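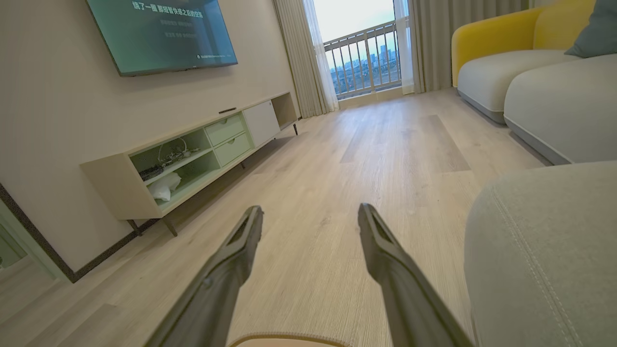 Mosoti Brings Its Living Room Concerts Back for a New Season

Mosoti, the neighborhood music group that puts live players in people's homes, opens its new season on Sat 30 July with an evening of strings and thumb piano in a family apartment on the east side of town. Sign-up for hosts and listeners is open now, and we could not be happier to be back!

The idea has stayed the same from the start. Someone offers a living room for the evening. A small group of musicians comes over, sets up next to the bookcase or the TV, and plays for whoever fits. Neighbors bring cushions and something to eat. There is no stage and no amplifier, and the players talk between songs as much as they like.

This season there are 97 homes on the program, from ground floor studios to big shared houses with a piano that hasn't been tuned in years (we are bringing a tuner to that one). Many of the hosts are new. Quite a few were in the audience last season and asked for the form on their way out the door.

"I went to one in my own building and I knew the song they closed with, my grandmother used to hum it while she cooked," said Naomi Okoth, who is hosting on opening night. "The next morning I was measuring my couch. I've moved it against every wall we have, and my kids have started rating the options."

Opening night features the quartet Ciltik, who have written a new piece for the series called "Balcony Door." It runs just under the length of a pot of rice, according to the group, and it was made for rooms where street noise gets in. The quiet middle part leaves gaps for whatever happens to be going on outside – scooters, birds, somebody's radio. Ciltik tried it out in rehearsal at the Skallel rooms with the windows open, and the bus that stops on the corner came in right on the beat twice in a row. The players are still talking about it.

Idrisa Simiyu, who plays viola in the quartet and arranged the piece, has been thinking a lot about how ordinary rooms sound.

"A concert hall gives you everything back, big and round. A living room gives you back a little bit, and every one is different," Simiyu said. "Plank floors are lively. A thick rug takes the top off. If there's a low cabinet along one wall and a glass door at the far end, I'll usually face the cabinet and let the glass do some work behind the listeners. Then somebody's uncle sits down in front of me in a big wool sweater and I have to start over, and I love that."

Hosts don't need to know any of this. A sound helper from Mosoti visits each home once before the concert, claps a few times, hums a bit, and suggests where the players might sit. The visit is short and there is nothing to prepare.

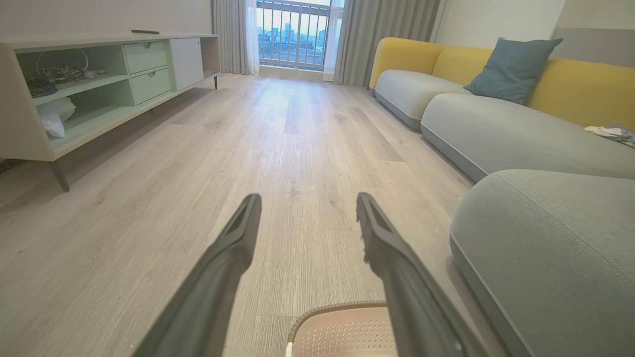 Most of the suggestions are small. Open the curtains, or close them. Unplug the fridge if the kitchen shares the room, and please remember to plug it back in afterward. Put the toddler's drum somewhere high. One host last year took the doors off a closet so her winter coats could soak up an echo, and the cellist asked whether he could take the coats on tour.

New this year are the afternoon concerts, which we have wanted to do for ages. They are meant for people who don't go out in the evening, whether that's shift workers, parents of babies, or neighbors who like to be home before dark. They last an hour, tea included. Atieno Owino, who books the players, has put together a lovely mix for these: a lullaby singer, two guitar duos, an accordion player who takes requests, and a children's choir that will be split into groups of six so they can fit in the smaller homes.

"The choir parents were worried the kids would be shy standing that close to people," Owino said. "We did a practice run in my sister's front room. They weren't shy. One of them asked my sister what was in the drawers."

Instrument maker Pevar is lending thumb pianos for the season, and each afternoon concert ends with a chance to try them. They are simple to pick up and very hard to put down, so please be patient with the person ahead of you. Pevar is also repairing donated instruments for the school program, and anyone with an old fiddle or ukulele in the attic can hand it over at any concert.

Tickets work the way they always have. Listeners pay what they can at the door, in cash or by phone, and all of it goes to the musicians. Hosts pay nothing. Last season's concerts reached 2000 listeners, and the waiting list for some homes was longer than the guest list, so for popular evenings we now draw names. If you miss out on one, you go to the front of the line for the next.

"People ask me which evening is the best one to come to," said Jabari Makori, director of Mosoti. "I tell them to pick the closest. Walk over in your slippers. You will end up sitting next to someone you've shared an elevator with and never spoken to, and by the second song you'll be holding their plate."

Addresses are sent out the day before each concert, with notes on stairs, pets and parking. Homes with step-free entry are marked on the program. If you need a seat with a back, say so when you sign up and one will be saved for you.

The season continues through the fall. The full program is at the Skallel front desk and at branch libraries. Musicians who would like to play next season can send a recording – a phone recording from your own living room is perfect.

Press contact: Kimutai Lema, Mosoti, care of the Skallel front desk. Interviews with Ciltik can be arranged on rehearsal days. Reporters are welcome at any concert and are asked to bring a cushion.

Comments

drumsteps
Is there an age limit for the afternoon ones? My son is four and loud but he loves accordion.

Kimutai at Mosoti
No age limit, bring him! If he needs a break there's always a hallway.

Gladys P.
We hosted last year. The soup ran out and the music didn't. Signing up again tonight.

oldfiddle
I have a mandolin with no strings and a crack down the back. Does Pevar want that or is it firewood?

Kimutai at Mosoti
They want it. Please don't burn it.

tworoomsandacat
Our place is tiny, would a duo fit if we put the table in the bedroom?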